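**The wardrobe from Gonora**

Jan 24, 2016

My sister says I can't be trusted with a bank card after lunch, and the wardrobe is what she means.

I'd gone over to Gonora on the bus for a dentist's appointment, which took all of 13 minutes, and then there was an auction on in the old drill hall and it was raining. So in I went. I had a sausage roll, I sat down near a radiator, and I scratched my ear. I really did only scratch my ear! The man with the hammer gave me such a nice smile, though, that I thought well, all right then, and by the time I'd finished the sausage roll I was the owner of a walnut wardrobe with a mirror in the door. 30 pounds. Delivery was more.

Aerts brought it two days later, two lads and a van with one working wiper. They got it as far as the turn in my stairs and there it stopped. Up wouldn't go, down wouldn't go. One lad was below it and the other was above it, with my bathroom and no way home.

"Does it come apart?" said the one below.

"You tell me," I said.

I made tea and passed a mug up over the top of the wardrobe to the one above, at arm's length, standing on a dining chair. He said thank you very much. He asked if he could ring his mum.

We were like that until gone four. In the meantime I'd got the wardrobe door open a few inches, as far as the banister would let it, and I had my arm in there feeling for screws. What I found was a shelf paper with something flat underneath it, and I'm nosy, so I worked it out with two fingers. It was an envelope. Inside was a ticket for the Lendolus ferry, a single, never clipped, for a day in May so long ago that the price was in shillings.

Well, that was me finished with screws. I sat down on the bottom stair. Who buys a single and keeps it under the shelf paper? There was a pencil line on the back, very neat, that said *not before the washing is in*.

"Is it money?" said the lad above.

"It's a boat ticket," I said.

"Where to?"

"Lendolus."

"It's all right, Lendolus," he said. "We did a piano there."

I've thought about her a lot since, whoever she was. (I've decided on a she. My sister says it could have been a man, and I said not with that pencil line.) Some nights she's got a fellow waiting over there with his hat on, and some nights she only fancied a day away from the mangle and couldn't run to a return. I put the ticket up against the clock. I rang the ferry people and they said it wasn't valid, and I said I hadn't supposed it was, I only wanted to know if the boat still left from the same place. It does. Bottom of Zeller Street, past the chip shop.

The wardrobe came down in the end with the banister off. It lives in the hall now and you have to go round it sideways, and the lad's mum sent me a card.

So I've looked up the times. I'd want a dry day, and a flask, and I think I'd get a return. My sister wants to come. I've told her we'll see, and that I've got sheets on the line.

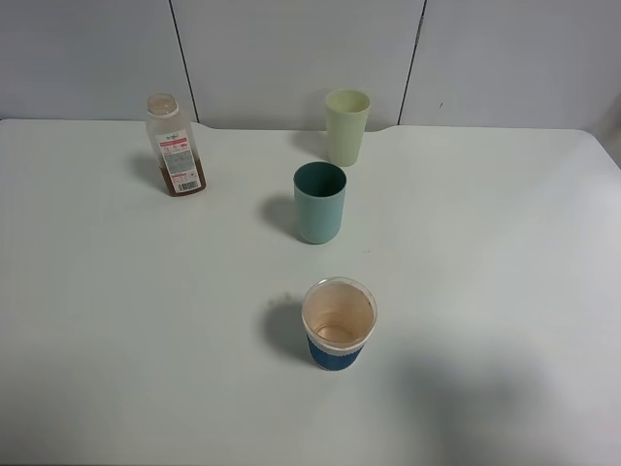
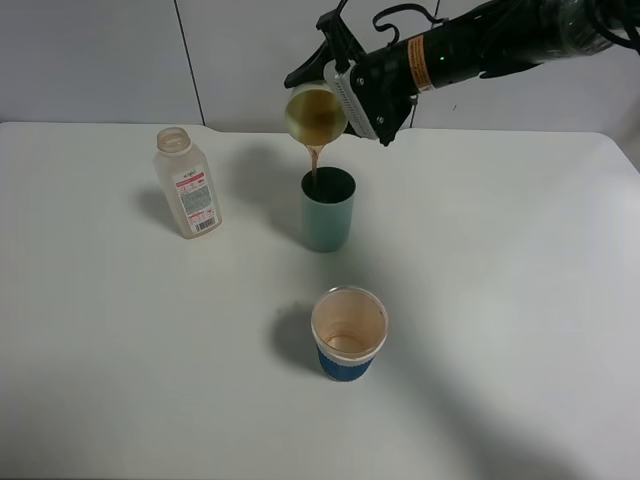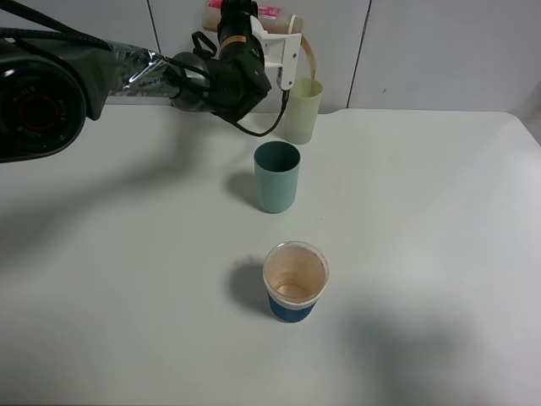 *Cups on a white table.*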